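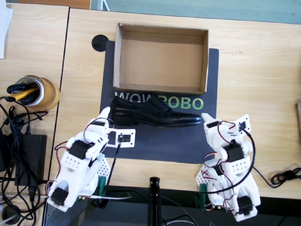 Sekex Shoe Cream Kit, neutral: long-term review

Tested since April on two pairs of black leather shoes and one brown belt. The kit contains a 100 ml jar of cream, a horsehair brush, a dauber and a cotton cloth. Bodport sells it under item number 1381.

Application

The cream is soft at room temperature and spreads thin. A pea-sized amount covers the vamp and toe cap. Leave it for ten minutes, then brush. Shine is moderate – closer to satin than to a wax finish.

The packaging is plain corrugated cardboard with no plastic insert. The jar arrived intact.

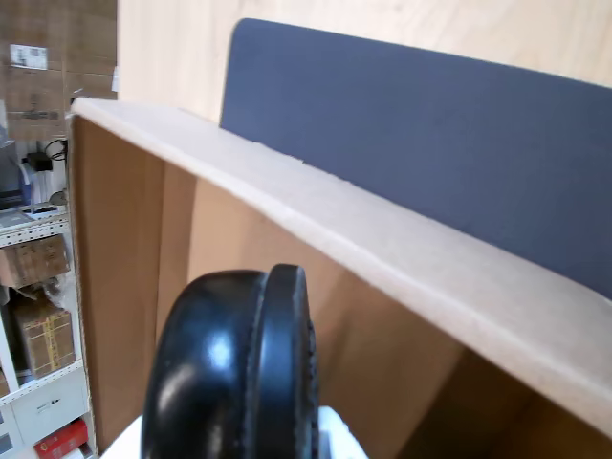
Brush and dauber

The brush is the best part of the kit. Bristles are dense and shed only during the first week. The dauber is too wide for the welt, and I went back to my old Keskinen one for edge work.

Storage is simple. The jar sits upright on any flat shelf, and the lid seals well enough that the cream had not dried out by the last application.

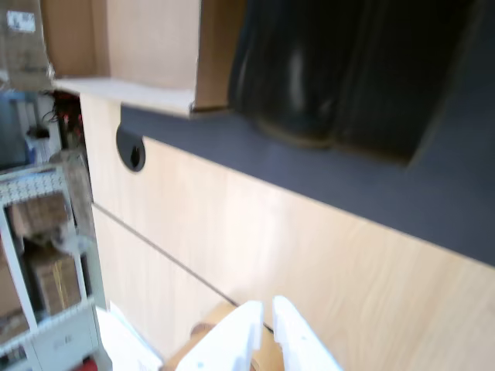
Light wood-grain panel, close up.

Durability of the finish

On the daily pair the finish held for nine wearings before the toe dulled. Buvden cream, at a slightly higher price, held for eleven. Neither covers deep scuffs – a pigmented product is needed for those. The jar was 61 percent full by weight at the end of the test.
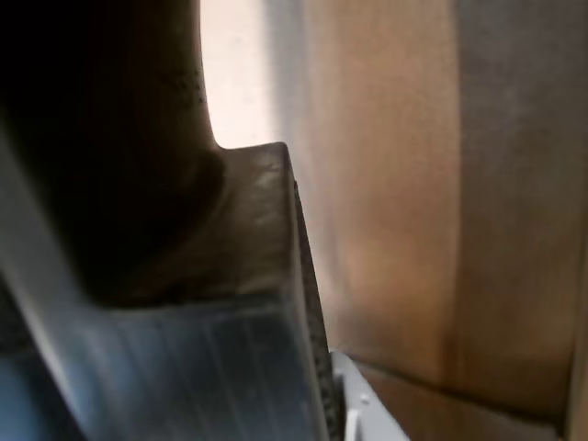 Can the neutral cream be used on suede?
It is made for smooth leather only and will flatten and darken the nap.

Rating: 4 out of 5. One point off for the dauber.

Last updated August 2024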